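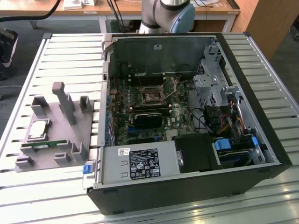 My uncle's pension and the woman from Falberg

My aunt got a letter in May telling her that her late husband was owed money. He had been dead for six years at that point, so she was surprised, and then she was pleased, and then she phoned me, which is the order I'd have picked too.

The letter was from an outfit called Hidivgate Asset Recovery. Nice paper. It said an unclaimed pension of considerable size had been located, and that she could have it as soon as she paid a release fee of $547. A case manager would be in touch.

The case manager was in touch within the hour. I know because I was on the other line. She claimed to be calling from the Falberg office, and she was lovely, I'm told. She asked after the dog. She knew my uncle's middle name and the year he retired, both of which are in his obituary, along with the dog.

My aunt is not a foolish woman. She kept the books at Sakalauskas Flooring for most of her working life and could smell a padded invoice from the parking lot. But she had been a widow for a while, and somebody was calling every evening at 6 to talk about him as if he mattered. I think she would have paid the fee for the conversation alone.

She paid it twice, in the end. The first payment was "held up" and the second was to un-hold it. Then came a request for a copy of her driver's license and the front page of her bank statement, and that was when the bookkeeper woke up.

So, what we did, in case you have an aunt:

The bank first. They stopped the second payment and could do nothing for the first, and they said so in a tone I'd normally associate with a vet. New account number, new card, 14 days of her telling the gas company about it.

Then the police report. The officer on the desk typed with two fingers and had clearly heard it all before, down to the dog. He gave us a reference number and told us not to expect much. We have not been let down.

Then the credit freeze, which took about 10 minutes per bureau and one argument about whether she had ever lived in Ohio. (She had. She'd forgotten. It was a bad apartment.)

The woman from Falberg still calls now and then — different name, same voice. Last week it was Gakix Legal Services, who can recover money lost to pension scams, for a modest fee up front. My aunt kept her on the line through an entire game show and then asked her to spell everything.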